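Treleswood Games Club
Minutes of the general meeting, 9/6/26

Present: Eamon Mulligan (chair), Lavanya Nair, Shafiq Debnath, Gearóid Sheehan, Donal Rafferty (minutes)

Previous minutes

Accepted, with one correction from Shafiq. He did not "support" buying the season pass for Jarnoseck. He said he would wait and see what was in it, and he is still waiting.

1. Flinero patch and the next bracket

Lavanya went through the new patch for Flinero. The developer's notes call it the biggest balance update so far. Eamon asked what had changed that a player would notice. Lavanya said throws come out slower, the two heavy characters recover better off the ledge, and the menu music is different. Gearóid said the last patch was also called the biggest so far.

There was a long discussion about whether to run the next bracket on the new version. Shafiq wants the old version kept until people have had time to practise. Lavanya pointed out that online play forces the update, so anyone who practises at home is already on the new one. Shafiq said he doesn't practise online and doubts he is alone in that. Eamon doubted it too, but for other reasons.

Agreed: new version, best of 3 in all rounds, best of five in the final. Shafiq asked that his objection be recorded, and it is.

2. Tierney as a playable character

The trailer says Tierney will arrive in December. Gearóid wanted a rule now on whether a character released the same week as a tournament can be picked. Donal said the last character was promised for one month and came out in another, and he saw no point in making rules for a trailer. Lavanya said a trailer with no gameplay in it told us what the costume looked like and very little else.

Motion (Gearóid): new characters are banned until they have been out for 2 weeks. Carried, Donal against.

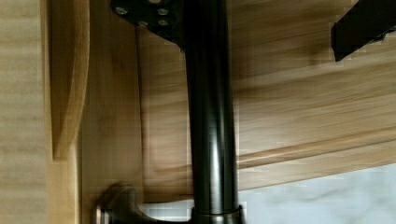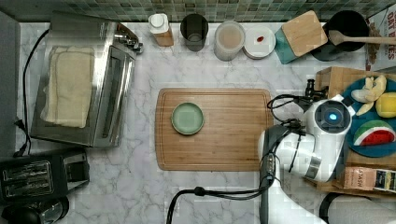 Eamon asked whether the ban covers new stages as well. Gearóid had not thought about stages. After some back and forth it was left that stages stay on the existing list and anything new is off it until someone proposes it at a meeting. Shafiq said the existing list already has a stage on it that everyone bans in every set, and asked why it was there. No answer was offered.

3. Prize money

The account stands at $600. Lavanya proposed putting $200 towards prizes for the December bracket, with the idea that it would bring in players from outside the club. Donal asked what evidence there was for this. The last time we offered a cash prize, the same people turned up and the same person won it. Lavanya said we didn't advertise it. Donal said that was a fair point and also that it had been his job.

Eamon would sooner spend the money on controllers, as two of ours drift to the left. Gearóid thinks they can be cleaned. He has thought so since before Christmas.

Agreed: $200 set aside for prizes, to be looked at again if entries haven't picked up by the closing date. Gearóid to clean the controllers and bring them to the next meeting, working or not.

4. Jarnoseck co-op night

Shafiq reported on the trial night. The game kept dropping the fourth player during boss fights and the lost progress did not come back. The publisher's support page recommends restarting the router. Shafiq restarted the router. Eamon asked if it had helped and was told it had not.

Deferred until there is a fix that somebody has tested.

5. Other business

Lavanya asked for the rules sheet to be rewritten in plain language, as new players find it confusing. Donal said older players find it confusing as well. Lavanya to write a draft.

Shafiq raised the season pass again. Eamon closed the item.

Actions
Donal: advertise the December bracket, this time in advance
Gearóid: controllers
Lavanya: rules sheet draft
Shafiq: check for a Jarnoseck update and report back

Next meeting to be called by the chair.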